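The Last Chore

By ten in the morning the kitchen of the Xolalpa, a guest house with 16 rooms, has a sink full of breakfast. Nuala Costello runs it, and she washes everything that is glass by hand. I asked her if she would give this work to a machine. "Tomorrow," she said. "But first it must show me it can hold a jug."

It is a fair condition. We already have machines that wash, dry and vacuum. What remains is the small work between them: to pick up a thing, turn it, and put it in its place. In factories the robots do this all day, but there each part arrives in the same position. At Cutholm, a packing plant I visited in October, one arm moves 200 boxes in an hour. When a box comes open, a man walks over and closes it.

Glass is harder. It is clear, so a camera can look through it and see the table. It has a handle which may point anywhere. The fingers must press enough, and not too much. A wire rack adds one more problem, for the object must arrive at the correct angle and in a narrow space.

Costello watched a demonstration with me for almost an hour. She liked that the arm was patient. She did not like the speed, and she asked who would dry the spoons.

My own opinion is that the kitchen robot will come first to places like hers, where the same 8 kinds of dishes return every day. For the family home I would wait longer. 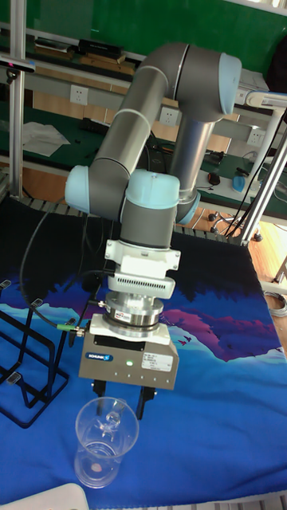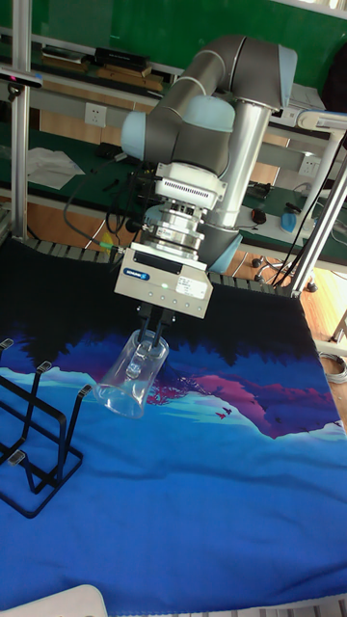
A Schunk gripper, a clear vessel and a wire rack on the printed cloth.

Evaristo Aguirre
Contributing writer, work and technology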